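March, 7 in the morning, kettle on

Slept badly. Dreamt about the left arm again, the wrist cable one. Must stop eating cheese.

Yesterday then, before I forget it. Cell down when I got in, left gripper not closing all the way. Henryk had it down as the fingers. I said cable, he said fingers, we went on like that till the tea came. Took the fingers off anyway, cleaned them, put them back, 2 screws each side and one of them chewed to bits (me, last month, I know). Still not closing. So cable. Didn't say anything, just looked at him.

Ileana rang from Melteo at 12, the replacement lead is on its way but they want the old part number and the old label is rubbed off. Read her what I could. She was very patient. Must send her somthing nice, biscuits maybe.

Meanwhile rerouted the lead over the top of the wrist so it doesn't get pinched when the arm turns in. Slack was far too tight before, whoever did it at Anghel pulled it like a bootlace. Ran the close routine 40 times with nothing in the fingers and it closed every time. Don't trust it yet. Right arm fine, but redid its zero anyway while I was down there, knees killing me.

Then the camera. Knocked it taking the fingers off so it had to be set again, two goes, first one rubbish. Second one good enough to leave.

After lunch put the work back out, board on top of the plastic box, harness over by the left arm, and both arms brought in from the sides, slow speed, hand on the stop.

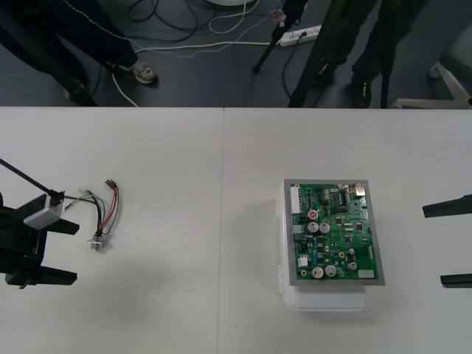

Henryk wants the box swapped for a proper stand. He's right but there's no money till the Cevinix job pays, so box it is. I'll put tape on the table round it so it goes back in the same place evry time. Today, if I remember.

Also today: order screws. Ring Ileana back. Tidy the cables on the floor, caught my foot twice. Write the new lead route on the card by the door or I'll be the only one who knows it.

Kettle's gone. Bus in 12 minutes, no clean socks.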